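# Hemholm opens its doors: we let the neighbors come in and watch how our robots learn
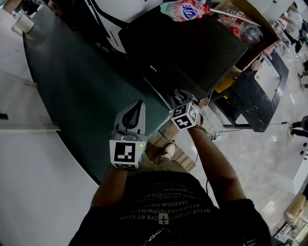

*At the green table during the open day: hand-held grippers, marker cubes and a dark panel waiting its turn.*

LOTIRSIDE, 13/12/2024 - I've been writing these releases for Hemholm for 3 years, and most of them are about a new part number or a new hire. So forgive me if this one runs a little long, because we had people in the building and I'm still in a good mood about it!

We held our first open day at the Lotirside workshop, and 136 visitors signed the sheet at the front door. I'd planned on sixty and bought pastries for sixty. Refugio Olvera went out for more before the second tour had even started, and the bakery on Cervantes Street now knows us by name.

For anyone who hasn't met us, Hemholm teaches robot arms to do ordinary handling jobs, the picking up and putting down that goes on all day in packing rooms and repair shops. Our current project is called Gokico. Before an arm can do a Gokico task, a person does it first, many times over, with a pair of hand-held grippers. Each gripper carries a cube with black-and-white square patterns on it, and those patterns let our software work out where the gripper is and which way it's pointing. The recordings go into the training set, and the arm learns from those.

That was the part everybody wanted to see. I'd guessed the crowd would go straight for the robot arm in the back room (it moves by itself, after all), but the long green table had a line in front of it from the moment we opened. People wanted to know whether the grippers were heavy. They wanted to know how you pick up something wide and flat with two small sets of jaws. One gentleman who used to repair televisions had a lot of opinions about that second one, and Tiburcio Meléndez, who runs our recording sessions, ended up writing several of them down.

"You forget how odd it looks," Tiburcio told me over lunch. "I do this all week. Then a kid asks why I don't just use my hands, and I have to stop and think about how to say it."

His answer, in case you're wondering too, is that the arm doesn't have hands. It has a gripper. If the person uses a gripper as well, the lesson fits the student a lot better.

## What visitors saw

We ran short tours in groups of eight. Each one began at the recording table and then moved along to the screens, where Natalia Lozano played back earlier sessions and showed how a recording gets checked. She throws out more than you'd think! A marker gets covered by a sleeve, or somebody sets a thing down and picks it right back up, and that take has to be looked at again. The Gokico set stood at 389 approved recordings on the morning of the open day. We want to reach 1,000 before we call the first version done, so there's plenty of table time ahead of us.

After that came the arm itself. Isauro Zepeda had it sorting bottles into a box, and he kept talking the whole way through, mistakes included. It dropped one during the third tour and got a bigger cheer than it did for any of the good ones. Isauro took it well. He left the dropped bottle in the playback for the next group, so they could see where the approach had gone a bit too high.

I want to thank Natalia for the playback corner in particular. She made printed cards explaining each stage in everyday words, and I saw quite a few of them leave in people's pockets. We're printing more.

## Trying the grippers

In the afternoon we let visitors have a go. Everybody got a few minutes with a pair of grippers and a choice of things to move. I tried it myself for the first time, which is a little embarrassing after all these years, and I was terrible. You want to twist your wrist the way you always have, and then the jaws end up facing somewhere you didn't expect. After a few tries it settles down, and I did get a plastic cup into a carton. My daughter got it on her first attempt and has mentioned it at every meal since.

None of the visitors' practice goes into the training set, by the way. A few people asked, some of them hopefully. If you'd like to be part of the real thing, we'll be taking on part-time recording staff for the next stretch of Gokico, and you don't need any background in robotics. Patience helps. So does being comfortable on your feet for a while.

Tarık Yurt, who started Hemholm and still sweeps the floor when he thinks we aren't looking, gave a short talk at the end of the day. "Our neighbors have been walking past this building and wondering what goes on in here," he said. "I'd like them to wonder a little less. Come in and ask us, and if we can't explain it, that's our homework."

He also stayed for questions far longer than the schedule allowed. A fair number were about jobs, as you'd expect, and he didn't hurry through those. The notes from that conversation will go up on our website along with Natalia's cards.

## Coming back for another one

We're planning a second open day and would like to keep the groups just as small. Schools can ask for a morning of their own. We'll need an adult for each group, and closed shoes for everyone, please - a couple of people had to watch from the doorway this time and I felt bad about it.

Reporters who'd like to visit the recording table or talk with Tiburcio, Natalia or Isauro can reach me through the Hemholm front desk. Short clips of the bottle sorting are available on request, and yes, that includes the drop.

**About Hemholm**

Hemholm is a robot training workshop in Lotirside. The team records hand-held gripper demonstrations and uses them to teach robot arms handling tasks for small packing and repair businesses. Gokico is its current project.

**Press contact:** Hemholm front desk, Lotirside. Ask for the press office, and if I'm not in, Refugio will find me.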